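Gorkalora Daily Memory Blend - 36 sachets

Ground spice and seed mix for everyday cooking. Turmeric, black pepper, rosemary, flaxseed, walnut meal. No sugar, no salt, no fillers. Made for people who want to eat the way the brain-health books tell you to and dont have an hour to cook.

One sachet a day. Stir into oatmeal, soup, eggs, plain yogurt. Works in salad dressing too - shake well, the flax settles. Can go in hot food but add it at the end, walnut gets bitter if it fries.

Packed at our Mimdale kitchen. New batch every March, smaller top-up runs through the year. Last spring batch was 828 boxes, gone early, so order ahead if you're a regular.
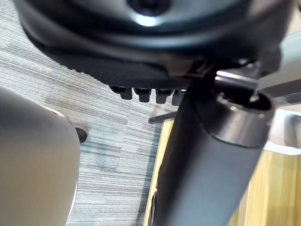 Hedville customer, verified order: the pepper is stronger than I expected, half a sachet in soup was plenty for my mother. She likes it on eggs. Would buy again but please make the tear notch bigger, her hands aren't great.

Noted on the notch. New sachets from Nordin have a deeper cut, shipping now. Old stock still fine to use, just keep scissors handy.

Storage: cool cupboard, box closed. After opening a sachet use it the same day. Best before date on the bottom flap.

Allergens: WALNUT. Packed in a kitchen that also handles sesame and almonds.

Please read - this is food, not medicine. It does not treat, cure or prevent dementia or any other disease. Turmeric can interact with blood thinners and some other drugs, so check with your doctor or pharmacist frist.

Box of 36, ships in about 5 working days. Refill bags (no box, same sachets) on the refill page. Returns on unopened boxes only.

Item no. 1131-G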